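Gevano Two-Arm Kitchen Kit, page updated May 2023

So you want a pair of arms working in a kitchen and you don't want to drill holes in your real one. Same as me! I build these kits in my garage, one bench, a lot of coffee, and the Gevano kit is the one I get the most mail about. You get the mounting plates for two arms, the gripper brackets, the wiring loom, and the Barner kitchen model, so you can try every move on your computer before you cut any metal.

I can't say enough about starting in the model. My first go was all hardware and I bent a bracket on day one. Now I spend my evenings fiddling with reach and finger spacing in Barner, and by the time I get the hex keys out I already know where the plates go. The drawer job is the one I use for setup. A bowl down in an open drawer and a mug up on the counter behind it make you think about two heights at once, and the view straight down over the fingers tells me more about my spacing than any side view ever did.

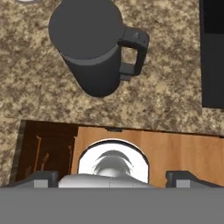 Can I run the drawer job with just one arm for now? I only have room for one plate on my bench, and I'd like to know if the second one can be added later without redoing the wiring. – Falen

Yep, you can. The loom has both branches in it from the start, so you cap off the one you aren't using (caps are in the small bag) and plug in the second arm whenever you get around to it. In Barner you just switch the second arm off in the setup menu. The drawer job only needs one anyway. I ran a single arm from September until spring and was perfectly happy.

What's in the box:

Two steel mounting plates, 31 cm across
Two gripper brackets with finger spacers
Wiring loom with strain relief
28 bolts, plus a few spares because I drop them too
Barner kitchen model, download code on the card
Printed build guide

The arms themselves aren't included. I tested the plates with the Ciobanu arms and those bolt straight on. If you have something else, send me the hole pattern before you order and I'll check it for you. I've drilled odd patterns for people before and I don't mind doing it, it just adds a few days.

Placing the plates is the part to take slowly. I put mine too close together the first time and the elbows knocked into each other every time both arms went for the counter. Set the spacing in the model first, run both arms out toward the coffee machine corner, and watch the elbows more than the grippers. The grippers will look fine long before the elbows do. 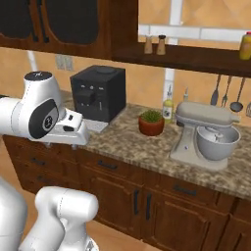 Once you like the spacing, print the drilling template straight out of Barner at full size and tape it to your bench. Check it with a ruler before you drill! Printers love to shrink things to fit the page, and mine has caught me twice.

Assembly takes me an afternoon. If it's your first build, give it a weekend and do the wiring on the second day with fresh eyes. The only tools you need are a drill, a set of hex keys and a small screwdriver for the terminals.

Price is 128 dollars for the full kit, or 18 for the model and the printed guide if you already have plates. I pack orders in small batches, so there can be a bit of a wait – drop me a note if you're in a hurry and I'll see what's on the shelf.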